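Notebook, July -- equipment planning, bimanual station

Started 9:40. Purpose of this entry is to get the second-half equipment list into shape before Csenge Pintér takes it to the Hornley budget meeting. Left over from last time: gripper pads, cable hoses, a second table, and whether we buy or lease the next pair of arms.

Gripper pads first. The stock pads are fine on denim and bad on thin fabric. Vilmos Bozsik wants the softer ones from Alis, sold in packs only, 103 per pack of two pairs. We go through pads faster on the bag task than on the folding task, so I'm putting down 9 packs and will let Csenge cut it if she has to. Ask Alis if they will split an order over two deliveries.

Cable hoses. Both are original. The right one arches up high when the arm reaches in toward the middle, and I would like a spare on the shelf before it wears at the clamp. One spare per side. Vilmos thinks we can buy plain hose by the meter and cut it ourselves -- he will check the inner diameter.
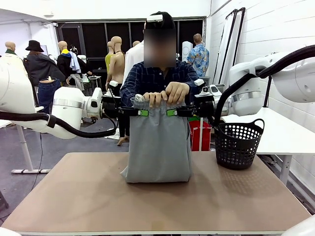 Second table. Same height as the current one or the arm bases have to be shimmed again, and I don't want to redo that. Đặng quoted 400 for a top with legs, delivery not included. Hamwood is cheaper but only does a dark top, and we would have to retune the cameras for it. Going with Đặng unless delivery is silly.

Consumables for the bag and laundry tasks: more fabric bags with an elastic rim, same size, in at least one other color. Everything we have trained on so far is gray and I don't trust the results on anything else. Also one more plastic basket, a different shape from the black one. Small money, can go on the lab card.

Arms, buy or lease. No decision. The lease includes service visits and a loaner if an arm goes down. Buying is cheaper if we keep them over 2 years, and we kept the last pair longer than that. What is missing is a repair price for the wrist joint. Without that the comparison is a guess. Csenge to ask Hornley for it in writing.

Not on the list this round: new headset, floor cable covers, lighting. Covers should probably move up if we add the table, as there will be another cable run to deal with.

To do: send Csenge the pad count, get the delivery price from Đặng, measure the doorway.

Stopped 11:15.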